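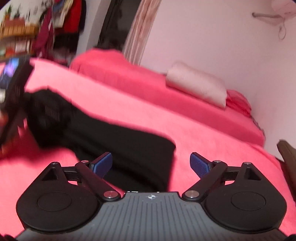

# A Better Night's Sleep Away from Home

**Residential schools in the Layug Valley are giving fresh attention to the bedroom**

*Published 1/24/21*

When a student moves into a residence hall at the Girkau School, the first evening follows a set order. Bags go upstairs, keys are signed for, families say their goodbyes in the parking lot, and supper is served early. The students are then sent to make their own beds. Staff members have long regarded this last task as a useful way to settle a new arrival, and it has been part of the opening day for as long as the school has had boarders.

Until recently, however, the bed itself received little thought. Residence halls in the Layug Valley were planned in a period when the chief concerns were fire safety, heating costs, and the number of students who could be housed on each floor. Mattresses were bought in bulk and replaced when they wore out. Lights were switched off from a panel in the hallway, and a student who could not sleep was expected to lie quietly until morning.

That approach has been under review at Girkau and at its sister school in Tirville for nearly 20 years, at first in a small way and more seriously since the two schools began to share a health office. The results can now be seen in the daily timetable, the purchasing rules, and the way the residence staff are trained.

## Starting with the complaints

The health office keeps a record of the reasons students give for visiting. Tiredness appeared in it often, usually beside something else: a headache, a missed breakfast, a poor showing on a test. For years these visits were handled one at a time. A student was given a glass of water and an hour on the couch, and then returned to class.

In preparing its first joint report, the office read through the older entries and sorted them by building. Students in the north hall at Tirville, a handsome brick structure beside the county road, came in tired far more often than those housed across the lawn. The difference had been put down to the age of the students placed there. A series of evening visits to the hall suggested other causes. Delivery trucks changed gear on the hill below the windows well after midnight. The radiators knocked as they cooled. A lamp above the rear entrance shone into the rooms on the second floor, where the curtains had been chosen to match the common room and were too thin to block it.

The lamp was moved the same month. Heavier curtains followed during the winter break, and the radiator valves were replaced the next summer, when the rooms were free. The trucks remain. The school has asked the county for a different overnight route and has been told that the request will be considered with the next road plan.

## Buying for the sleeper

Furniture is a larger expense. A residence hall bed has a hard life, and it must suit a growing twelve-year-old one year and a senior on the rowing team the next. Both schools had favored very firm mattresses with sealed covers, which are easy to clean and slow to sag. Students described them, in the comment cards collected each spring, as slippery, noisy, and hot.

Before placing its most recent order, the purchasing office set up a trial in one corridor at Girkau. Students slept on each type of mattress for two weeks and filled out a short form at breakfast. The favorite was a medium model with a quilted cover that can be removed and washed. It costs more than the sealed kind, and the school expects to replace it sooner. Of the students who returned a final form, 82 percent asked to keep it.

The trial also brought out several points that had not been on the form. Taller students wanted a longer frame, and the school has since bought a small number for each floor. Many respondents wrote more about their pillows than about their mattresses. Pillows had always been supplied, one to a bed, in a single thickness. Students may now bring their own from home, and the packing list mailed to families has been changed to say so.

Sheets and blankets are handled by the Gunar laundry, which has served both campuses since the original washhouse closed. Clean linen is delivered by floor and collected from the same hall closets. Under the current arrangement, students may exchange a blanket for a lighter or heavier one at any time without filing a request.

## The hour before lights-out

No subject caused more discussion than the schedule. Evening study hall used to end a few minutes before lights-out, and students came upstairs with their minds still on algebra. Showers, phone calls, and the search for tomorrow's shirt were squeezed into whatever time was left. Younger students were often the last to reach the sinks.

Since September, study hall for the lower grades has ended at a quarter past eight, and lights-out is at 9:30. The time between belongs to the students, within limits. Televisions in the common rooms are turned off at 9. Reading, card games, and quiet music are permitted, and residence staff are asked to save reminders about chores and conduct for the following day.

Some parents have expressed concern that shorter study hours will affect grades. The schools have replied that the time was moved to the late afternoon, where it took the place of a loosely supervised recess, and that teachers have been asked to report any change in homework. Older students keep the later schedule. They have petitioned for a later breakfast as well, and the dining hall is trying this on Saturdays.

Telephones remain a matter of local practice. At Girkau they are left on a shelf outside the bedroom door. Tirville allows students in the upper grades to keep them overnight, on the condition that they serve as alarm clocks and nothing more. The health office has not recommended one policy over the other.

## Work still to come

The south hall at Girkau is next in line for renovation. Drawings on display in the main office show carpeted corridors, separate switches for each reading light, and a storage wall between neighboring rooms to reduce noise. Construction is planned for the summer, and families with students in that building will receive room assignments for the fall by mail.

Comment cards will again be distributed in the spring. Completed cards may be left in the box outside either health office or handed to any member of the residence staff.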